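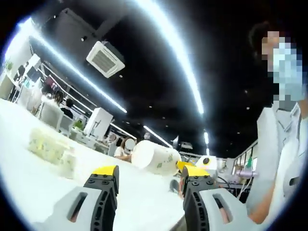 Garden & Waste > Composting > Materials

Can paper cups go in a home compost bin?

Carolina Vilela
We run a monthly talk at our hall in Collado and go through a lot of paper cups, mostly for tea. I have a 288 litre black plastic compost bin at home and would like to put the used cups in it. The supplier's sleeve says "compostable" but gives no other detail. I shredded 11 of them in May and mixed them with lawn clippings and dry leaves. Most of the paper has gone, but there are thin clear flakes all through the heap. Is this plastic, or will it break down with more time? The bin sits in part shade and I turn it every fortnight.

Yolanda Prieto
The flakes are the lining. A paper cup for hot drinks needs a moisture barrier on the inside, and it is usually one of three things: polyethylene (PE), polylactic acid (PLA) or a water-based dispersion coating.

PE will not break down in any compost. PLA will, but it wants sustained heat close to 60 degrees, which a commercial facility holds for weeks and a bin of your size reaches for a day or two at best. Dispersion coatings vary by maker and you would have to ask. 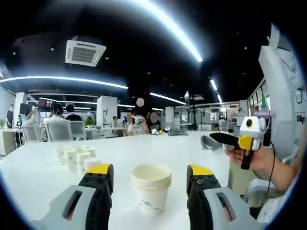 Printed paper cups, stacked and single.

You can't tell the linings apart by eye, and the print on the outside tells you nothing either. Look for a certification mark and read which one it is - home compostable and industrially compostable are separate claims. The word "compostable" by itself usually means the industrial kind. Ask the supplier for the data sheet and the certificate number.

For the heap you have now, sieve it through a 10 mm mesh and pick out what you can. I wouldn't put the rest on vegetables until you know what the lining was. Under shrubs is less of a worry.

Iddrisu Akpalu
just put them in the green bin, we do

Ignacio Bravo
Check before using the green bin. Some councils accept certified cups, some accept none, and a contaminated load can be sent to landfill. The rules are normally on the council's waste page under "organics".

On volume, our club was using about 4,000 cups a year and we changed to washable mugs for anything held indoors. Washing up takes two people 20 minutes. We still keep a carton of cups for outdoor days and those go in general rubbish, lids included.

Tags: compost, paper cups, PLA, green bin, organics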